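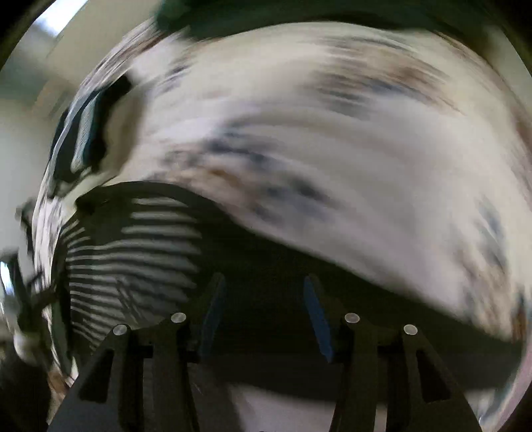

Section 4. Preparing staff and workstations for hand-held gripper work

4.1 Purpose of this section

This section sets out how a packing or sorting bench is brought into the Clollura programme, in which tasks previously done entirely by hand are first carried out by an operator using the hand-held gripper and are later shared with the fixed arm. It applies to all benches at the Drustano and Calvo sites. The operator works through two black fingers with blue gripping pads on their inner faces, and every grasp is made between those pads. Staff who have spent years handling goods directly will find this slower at first. Supervisors are asked to plan for that and to read section 4.5 before drawing up the rota.

4.2 Before the first shift

1. Confirm that the bench has been entered in the Ikomum register. A bench without a register entry must not be used for gripper work, even for practice.

2. Check that each operator has completed the half-day induction and has signed the record sheet. The signed sheet is kept by the site lead. At Drustano this is Araceli Tejada; at Calvo it is Njål Sjögren.

3. Agree with the operators which tasks will be done with the gripper and which will remain manual. Write the list on the bench card. Tasks involving blades, glass or open liquids remain manual in all cases.

4. Adjust the bench height for the person who will be working there. The forearm should be close to level when the fingers touch the work surface.

5. Clear the floor behind the operator. Gripper work involves more turning from the waist than manual packing, and bags or trolleys left behind the chair have been the most frequent complaint at both sites.

Note: Where two operators share a bench on the same shift, step 4 is repeated at each changeover. Five minutes are allowed for this and are counted as working time.

4.3 Checking the gripper

1. Hold the gripper with the fingers pointing away from the body and look at both fingers from above. The round silver rivet heads near the finger tops should sit flat against the plates. If any rivet stands proud or can be turned with a fingernail, withdraw the gripper and attach a red tag.

2. Look at both pads. A pad that is torn, lifting at one end or shiny with wear is to be replaced. Replace pads in pairs.

3. Close the fingers fully and open them again five times. The movement should be even, with no catch or click.

4. Look into the cut-out openings in the plates and remove any tape, string or label backing. Use the plastic pick supplied with the kit.

5. Record the check on the bench card, with initials and time.

Caution: Do not put fingers between the pads or through the cut-out openings while another person is holding the handle. The closing force is low, but the plate edges can pinch.

Caution: Do not clean the pads with solvent. Use a cloth dampened with water and wait until the pads are dry before starting work.

4.4 Carrying out the work

1. Start each task with the gripper open and at rest over the marked square on the bench.

2. Move to the item, close on it, lift it clear and place it. Release fully before moving away.

3. Work at a steady pace. Fast sweeps between bench and rack give a blurred view from the gripper camera, and a task recorded in that way usually has to be repeated. Operators should slow down when turning, in particular.

4. If an item is dropped, leave the recording running, pick the item up with the gripper if this can be done safely, and continue. Dropped items are useful to the programme and are not held against the operator.

5. At the end of each task, return to the marked square and press the stop button.

An operator new to the gripper should complete no more than 80 tasks in a shift. This limit may be lifted by the site lead after the second week, at the operator's own request and after a short conversation about wrist and shoulder comfort. It may not be lifted by the shift supervisor alone.

Note: Operators may put the gripper down at any time. Breaks are taken as set out in the general bench rules – ten minutes in each hour for gripper work, in place of the ten minutes in every two hours that applies to manual packing.

4.5 Changes to duties and targets

The introduction of the gripper alters what is asked of bench staff, and supervisors must explain the following points in person before the first shift.

Individual packing targets are suspended for any operator assigned to gripper work. The bench as a whole is credited with its average for the previous quarter. During the first period at Drustano, output on the participating benches fell by about 393 items a week, and no operator's pay was affected.

When a fixed arm is installed, the operator moves to a supervising role on the same bench and at the same grade or above. The role includes loading, clearing faults, and deciding which items the arm should not attempt. Training for it begins when a bench has 1,757 accepted tasks on the register, and the arm is not switched on for live orders until the bench has reached 3,100.

Recordings are used for training the arm. They are not to be used for appraisal, timekeeping or discipline. An operator who believes that a recording has been used in this way should write to the site lead, who must reply within the same working week.

Staff who do not wish to take part may remain on manual packing. The request is made verbally or in writing and no reason need be given.

4.6 End of shift

1. Wipe the fingers and pads and place the gripper in its cradle with the fingers closed.

2. Connect the charging lead and confirm that the lamp on the cradle is lit.

3. Hand the bench card to the incoming supervisor, pointing out any red tag or repeated fault.

For replacement of pads and handles, see section 6. For moving a bench between sites, see section 9.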